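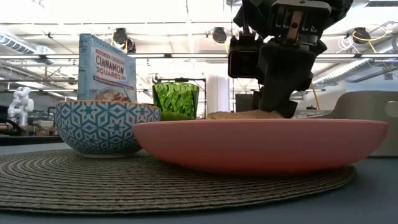
A visitor from Wikbridge wrote to us afterwards that the robot table was the part her group discussed on the bus home, and that she would have liked a page explaining how to set up the same kind of demonstration. I try to write this page now. It follows what we do at the Sostholm open day each October.

## Before the visitors come

1. Choose a task with a powder or small grains. Visitors understand it quickly, and it shows well how the gripper behaves in soft material.
2. Use a plate with a wide, shallow rim. With a deep bowl the fingers must go in steeply, and people at the side see only the arm.
3. Put the plate on a woven placemat. On a bare tabletop our plates were sliding.
4. Keep a few breakfast things near the plate, for example a glass, a patterned bowl or a cereal box. Leave 8 cm free on the side where the arm travels.
5. Save the start position under a name the next operator can read. Ours is `itton_start`, after the room.

## Set the height

Bring the gripper down slowly over the middle of the mound. Stop when the fingertips are in the material, then go down in steps of one millimeter. Write down the value and make it the lower limit in your program.

Do not copy our value. It was good for our plate only, and when we changed the placemat we had to do this again.

## During the demonstration

- One person runs the arm and another one speaks. If the same person does both, the speaking becomes very short.
- Keep the speed at 28 percent. At full speed the powder goes over the rim.
- Between groups, push the material back to a low mound with a spoon, with the arm paused.
- Let the visitors ask before you explain the camera on the arm. Most groups ask about it themselves.

## After closing

Brush the fingers with a dry brush. We used a damp cloth in our first year and the powder made a paste in the joints.

The program and the checklist are in the Siddiqui folder, sheet 1308. If you change the lower limit, please write it there also.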